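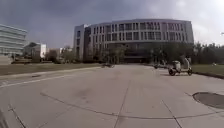 My first three months with a round-up savings app

September 13, 2026

Okay, I have to tell you about Prultero, because I've been boring everyone at work with it and they've asked me to stop.

It's a savings app from a little start-up called Vusura, and all it does is round up whatever you spend to the next dollar and move the difference into a separate pot. Coffee for $4.30? Seventy cents goes in the pot. I know, I know, the big banks have had a version of this for years. But mine never let me split the money between goals, and this one does, and I love it more than a grown woman should love a savings account!

Chantelle Pillay talked me into it. She'd signed up in February and had 71 people from her running club using it before the summer. (She gets nothing for this. I checked. There's no referral bonus, she's just like that.)

I set up 3 pots: one for car repairs, one for Christmas, and one I've named Arthur after the dog I'm going to adopt when my lease allows it. Arthur is winning by a mile. You can turn on a multiplier, so every round-up counts double or triple, and I set his to 8 one evening to see what would happen. My grocery run the next morning cost me an extra $5.20 and I laughed out loud in the parking lot. I've left it on.

The grand total so far, with a bit of birthday money thrown in and one tax refund I'd completely forgotten was coming — $2,291. I have never had that much in savings that wasn't already promised to a dentist.

A few grumbles. The app logs you out constantly. Transfers back to checking take two business days, so don't plan on using it for an emergency tow. And there's a monthly fee of a dollar if your balance drops under fifty, which seems mean for something aimed at people who are starting from zero. I wrote to them about that and got a nice reply from a real person named Rosalind Doucet, who said they're looking at it. We'll see!

I also tried Vovik for a week, which does the same thing but with a prize drawing instead of interest. Fun idea, but I won nothing and the notifications drove me up the wall — three before breakfast one day. Deleted.

Next month I want to try moving my phone bill money in there too, and I'll post the numbers when I have them. If you use something similar with joint accounts, leave me a comment, my sister is asking.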